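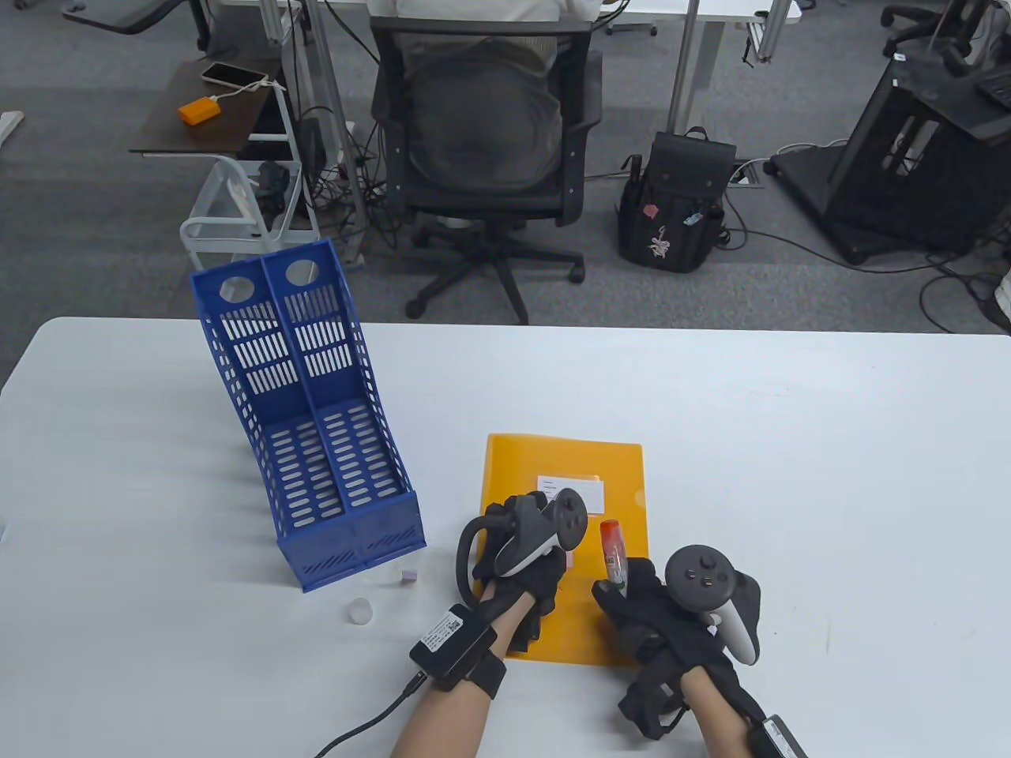 Research > Methods > Interviews

Teaching hands from hands: a talk with the Zakov desk-work group

We use cookies to remember your settings and to count visits. By continuing to read you accept this. Manage cookies

The Zakov group records people doing small office jobs by hand and uses the recordings to train a two-armed robot. Its first full set, called Virág, covers filing, gluing, labeling and sorting. We spoke with the researcher who runs the recording side of the work, in the room where the sessions take place. The conversation has been shortened.

The method starts with a person at a table. The wearer puts on black fabric gloves with a VR controller mounted on the back of each hand and a small module strapped at the wrist. The controllers give the position of each hand in space. A camera at head height records what the hands are doing.

"The controllers are on the back of the hand so that the fingers stay free," the researcher said. "If you hold a controller in your palm, you can't hold a glue stick. We tried it the other way at the start, with people driving the robot directly and the controllers held normally. It was slow, and people got tired. They also stopped moving like themselves."

That earlier approach was a teleoperation project named Bokov. An operator watched the robot and moved its arms from a distance. The group still uses Bokov to check results, but most of the training data now comes from people working without any robot at the table.

I asked what is lost by leaving the robot out.

"Force, mainly. We know where the hand went. We don't know how hard it pressed. With a plastic folder that matters, because the cover bends and the label moves with it. And a person's hand has far more ways to move than our gripper has. You have to throw a lot of that away. We keep the wrist path and an estimate of how open the hand is, and we let the policy work out the rest from the video."

The office tasks were picked for their mix of objects. A plastic document folder is flat and slides on the table. A glue stick is narrow, has a cap that must come off, and has to be held at a useful angle. A magazine file holder is large and light and tips over easily. The researcher said the group had spent too long on blocks and cups before this.

"Blocks are fine for finding bugs. But a block doesn't have a cap. Caps are where we learned the most, I would say. A person takes a cap off and then has to decide where it goes, and people do very different things. One person sets it down, another keeps it in the same hand. The model sees both and has to commit to one."

The Virág set holds roughly 2000 recordings. Each begins with the items placed on a white table and ends when the wearer takes both hands away from them. Wearers are told the goal and are given no instructions on how to reach it. Mistakes are left in. If something is dropped and picked up again, the recording continues.

"We used to cut those," the researcher said. "Then the robot would drop something in testing and just keep going through the motions with nothing in its hand. It had never seen anyone recover. When we put the drops back in, it started to look for the object again. It doesn't always find it, but it looks."

The group trained two models to measure this. One saw only clean recordings and the other saw everything. On tasks where nothing went wrong, the researcher said, there was little to choose between them. When an object slipped, the second model finished the job more often. The difference was largest for the glue stick and smallest for the file holder, which the robot's arms can hold from almost any side.

The room was another question. Sessions are recorded in a working office, and the carpet, chairs, bags and cables beyond the table are left as they are.

"At Jonix, where I worked before, we had a gray curtain on three sides," the researcher said. "The data looked very good. Then we took the curtain down for a visit and the arm reached for the wrong place. So I don't want a curtain. I want the background to change from one session to the next, so the model learns that the table is the part to pay attention to."

There are limits to this. Strong sunlight late in the afternoon washes out the white table, and recordings made then have needed more checking. Clear plastic is also hard. The system often misjudges where a see-through container ends, and the group has no good fix for it yet.

Asked what comes next, the researcher named force first. The plan is to add thin pressure pads inside the fingertips of the gloves, provided they can be made soft enough that wearers forget them. A first pair was tried in May and proved too stiff for handling paper.

"People were pinching the label with their nails to get around the pads," the researcher said. "So that pair is in a drawer. We'll try again with a thinner one."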